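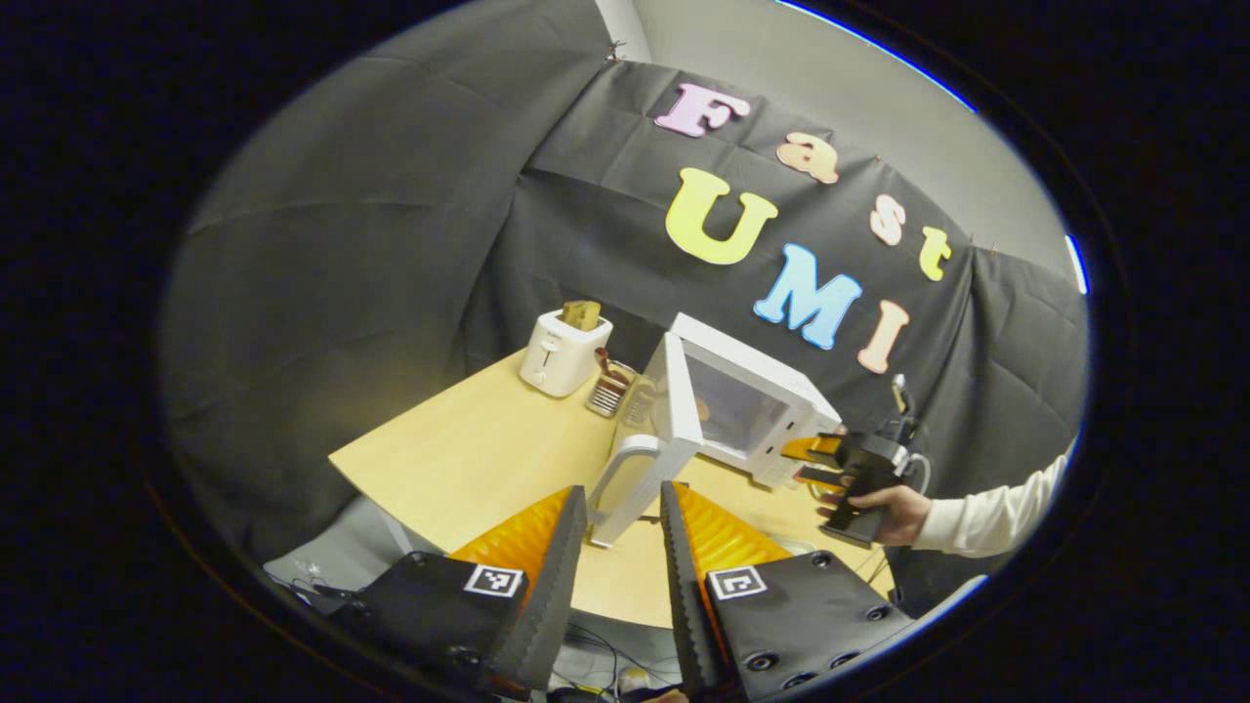
Soft fingers first, then, as most of the questions are about those. Been trying two sets on the hand-held grippers, the Virnik ones and the Kitach ones, same kitchen jobs with each. Door, toast, utensils. For a microwave door use ribbed soft fingers with a grippy strip down the inside edge, like the dark serrated one inside the orange finger on the left. Smooth ones slide off a curved handle. Swing the door wide open before you try anything inside, half open it just gets in the way of your wrist.

Bread. Light squeeze. Fresh sliced is hopeless, buy it a day early or toast it once on low. Virnik fingers left dents, Kitach less so but they wear quicker, mine had a split rib after 228 grabs.

Utensil holder: wire ones tip. Blob of tack under each corner, peel it off after. Put the holder near the toaster and not at the table edge, you will knock it with an elbow.

Markers. Keep the black and white squares clean!! Flour is the worst, then butter. Dry cloth, no spray. If one starts peeling replace the pair, I only did the one side and spent an evening wondering why the widths were off by 2 mm.

Cameras: only compared two. Paredes is wider and you see the whole worktop, but straight edges bend a lot near the rim. Dremico is sharper in the middle, loses the toaster as soon as you lean in. I stayed with the Paredes. Glare off white appliances is bad on both, so a dark cloth behind helps. Doesnt need ironing. Clips along the top edge, plenty of them.

Cables. Run them up and behind the appliance, never across the front. Tape anything on the floor. Velcro ties are better then zip ties becuase you will be moving it all again tomorrow.

Time: 19 minutes a set with the Kitach, a bit more with the Virnik, mostly swapping screws. Keep the screws in an egg cup.

Crumbs get in the ribs. Old toothbrush, dry, before you put them away.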